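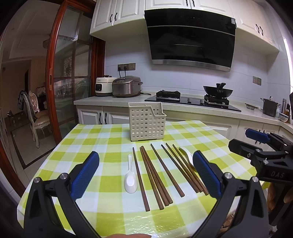
Chopsticks and spoons on the checkered cloth.

Misby, the second feature from director Teguh Teoh, is a thriller about a ferry clerk who finds a stranger's passport in her own coat and spends most of the running time failing to show it to anyone who could help. I counted the moments when a phone call would have ended the film and stopped at 13.

Zahira Jugah plays the clerk, and she is the reason to buy a ticket. She has a way of listening to bad news as if waiting for a bus. Her long scene in the customs shed with Irfan Sumampouw, all of it whispered, is worth the first 40 minutes of people walking down corridors. Sumampouw gets to be frightening by eating an orange very slowly. I've gone off oranges.

Teoh wrote the script himself, and it shows in the second half, where everyone starts speaking in the same tired, clever voice. Even the harbor policeman has a theory about guilt. The score by Abenezer Araya is mostly one low cello note, held until you begin to worry about the cellist. It does work in the storm sequence, which was plainly shot for very little and looks better than films with 500 people in the credits.

The ending I won't spoil, partly out of manners and partly because my neighbor in the theater and I disagreed on what it was. She thought the brother did it. I hadn't realized there was a brother.

Still, I'd see whatever Teoh makes next, and I'd see Jugah in it twice. Go to a late show if you can. The picture is so dark that any light from the lobby doors wipes out a whole plot point.

3 out of 5. Misby opens in August at the Ellby and the Illow.

Reviewed by Juwita Nasution | Contact | © Nasution Film Notes | Back to top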